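Search posts
Print this thread | E-mail this thread

August 4, 2019

Okay friends, a little Sunday thread about the wooden bowl, because so many of you asked after I mentioned it back in April and I never did get around to it!

I bought it at the Gallagher market for 12 dollars - the lady wanted more, but we got to talking about her tomatoes and she came down. It has held lemons, mail, keys and one very sad avocado.
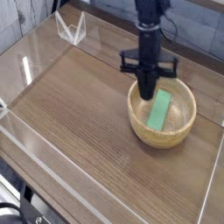

The bowl on the brown table, with the green block in it.

I do love those bands of grain going around the outside, and how much paler it is on the inside. I rub mine with Pamura oil every so often (the 500 ml bottle lasts forever) and let it sit overnight.

And yes, the mint green looks so fresh against the wood that I'm now eyeing napkins in the same shade - Sastach has some, if they haven't sold out by the time I make up my mind. More when I do!

Contact | Copyright Pruder | Back to top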